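Siltholm Block Sorting Set

Version 2, released 26 March 2025
Maintainers: Liliana Rinaldi, Chin-lung Kwan
Contact for corrections: Azra Radonjić

Summary

Siltholm is a set of 500 short recordings of toy building blocks being sorted into small plastic bins by color. It covers one activity in one place. Bin order, block color and fill level change between recordings. The walls and shelving do not.

Layout

Bins stand on the floor of the workspace against the back wall, next to the wire shelf. Yellow and red bins are used. Bin color is independent of block color, and a yellow bin should not be read as the target for yellow blocks. The target for each recording is given in the field "goal_bin", counted from the left.

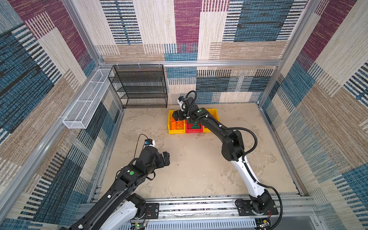
Figure 1. Three-bin layout, yellow, red, yellow. Orange blocks in the left bin, green in the red bin.

The wall covering is a woven patchwork in maroon, teal, cream and tan with striped sections. It was kept from version 1 so that the two releases can be mixed. Users who segment by color should expect false matches on the maroon patches when looking for red bins. The floor is pale beige and mottled, and gives few problems.

The shelf and the white wire basket on the left wall are labeled "fixture" and are never part of the task.

Labels

Each recording has a start layout, an end layout and a one-line instruction. Instructions were written by Corrado Dal Bello and checked by Renzo Marino. Some 14 instructions name a block by shape only; these carry the flag "no_color".

Blocks that are stacked get one label per stack. Blocks lying separately get one label each. A block hidden by a bin wall is labeled only if one or more studs can be seen.

Known issues

Left and right are swapped in 2 instructions. Corrections are planned for April.
The Cavwood layouts from version 1 use the older field name "target" in place of "goal_bin".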